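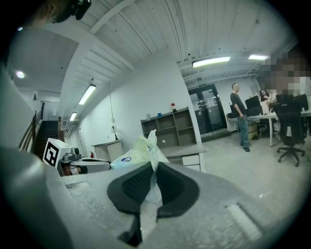
Does the Momen hand gripper kit come with spare finger pads?
It comes with one spare pair, and further pairs are sold separately through Skaltetar.

ridgeway_tom
Thinking of ordering two of the Momen kits to record pick and place demos for a small arm. Has anyone had one long enough to say how the pads hold up? The Skaltetar shop page says very little beyond the price.

Ilumwood
We've had a pair since December. Rubber pads are fine on boxes, tins and mugs. Thin plastic bags are the best test of them, in my view. The bag bunches up between the pads and stays put if you close slowly. Close fast and you catch only a fold of it.

polák_bench
Disagree on bags. Mine let go of them after a couple of weeks' use, until I wiped the pads with a damp cloth. Dust fills the texture and the grip goes. It isn't in the manual.

Ilumwood
Fair enough, our room may be cleaner than yours. I do wipe ours at the end of the day, so perhaps that's why I've not seen it.

ridgeway_tom
How long does setting up take?

polák_bench
First time, 90 minutes, most of it on calibration. Now it's 7. Keep the marker cube flat and free of scratches. I had to print a new face for mine.

grey_kettle
I sent mine back. The grip is comfortable but after 200 recordings my wrist ached, and the trigger spring is too stiff for small hands. Skaltetar refunded me without fuss, though I paid the postage.

Ilumwood
The spring can be swapped. There's a softer one in the bag with the screws – easy to miss.

grey_kettle
There wasn't one in my box.

polák_bench
Nor mine. I think they added it to the later kits. Ask before you order.

ridgeway_tom
Will do. Is it worth getting 2 straight away, or one first?

Ilumwood
Two, if you want any two-handed tasks. Opening a bag with one hand is no use to anybody.

polák_bench
I'd get one. Find out whether your arm's fingers are close enough to the Momen ones before spending the rest. Mine weren't, and I had to buy their fingers for the arm as well.

ridgeway_tom
Hadn't thought of that. One to begin with, then, and I'll email them about the spring.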